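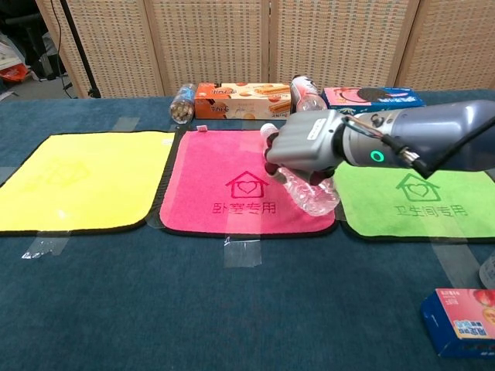
Duarte Morais says that a robot hand must learn to squeeze, and also learn when to stop. In our robot club Mota, we talk about this every Saturday. A plastic bottle is thin, so it bends easily. If the fingers press too little, the bottle falls. If they press too much, it becomes flat. Your own hand feels this without thinking. A robot needs many tries. Our club wrote down 1,000 tries, and we still continue.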